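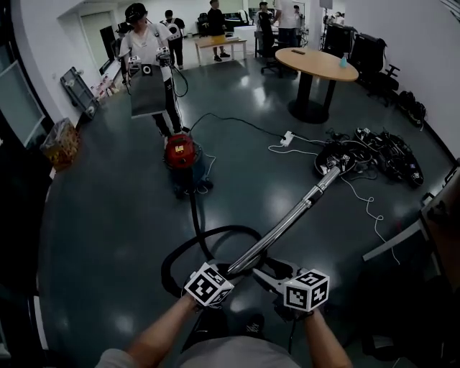 Flovport Pretard canister vacuum cleaner: review
Posted 6/5/22 by Tsai
Category: Floor care, workshop and studio

The Pretard is a canister cleaner with a red lid over a dark blue-grey body, a black flexible hose and a plain metal wand. It sits between the domestic cylinder machines and the large drum cleaners sold to builders. Ours was bought new from Zoklow for £111, delivered. It has been used on a large hard floor with a glossy dark finish, in a room shared by several people and a good deal of cable.

Body and casters

The body stands upright on small casters. On a smooth floor it follows the hose with very little pull and turns without tipping. It is less good over flexes. A thin white charging lead will pass under a caster, but the mains cord of the machine itself is thick enough to stop it, and the usual result is that the body slews round and the hose has to be flicked to bring it back. Lifting it over is quicker. The casters left no marks on the gloss finish, which was a concern with the previous cleaner.

The lid comes off for emptying. The seal needs to be seated by hand before the lid goes back on. If part of it is folded under, suction drops noticeably and the motor note rises.

Hose

Internal diameter is given as 32 mm, so most third-party floor heads of that size will fit. The hose is flexible enough to lie in a wide loop on the floor without kinking. It does have some memory from the packaging and for the first weeks it tended to roll the wand over when put down. This has since eased.

Wand

Bright metal, slim and fairly stiff. Metal is heavier than the plastic tubes supplied with cheaper machines, but the joint does not flex when the wand is pushed under a bench. The surface picks up finger marks. It is slippery in the hand, and anyone working with a grabbing tool or thick gloves will want to hold it close to the balance point.

Used without a head, the open end of the wand is narrow enough to work between shoes and along the edge of a power strip. Light cables should be moved first. They are drawn to the opening and block it.

Suction

Good on grit, sawdust and packing crumbs. Fair on hair, which collects in the first bend of the hose. There is no power control on the model tested, so on thin mats the head sticks down and has to be broken loose with a twist of the wrist.

Coverage and reach

The mains cord is the weak point. In a long room it means either changing sockets or running an extension strip out across the floor, and the strip then becomes one more thing to clean round. The strip of floor along the entrance collects the most dirt and needs the most passes. A crevice tool is worth having for the foot of the door frames.
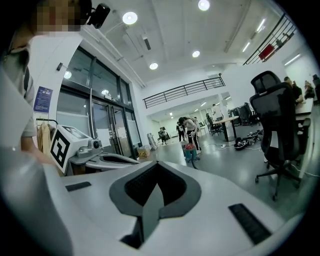 Entrance end: glass wall with double doors, ducts and beams overhead.

Noise

High in a room with hard surfaces. A white ceiling with the ductwork left bare does nothing to absorb it. Conversation beside the machine is possible with raised voices. People at desks further back had no complaint, though no meter reading was taken.

Maintenance

The pack includes two filters. The first was washed in October and dried overnight before going back in. Spare bags are optional and the machine will run without them, at the cost of a dustier job at the bin. The guarantee is two years and excludes the hose.

Verdict

Sound value for hard floors. The cord should be longer and the lid seal should locate itself. Buyers with mostly carpet should look for a cleaner with variable power.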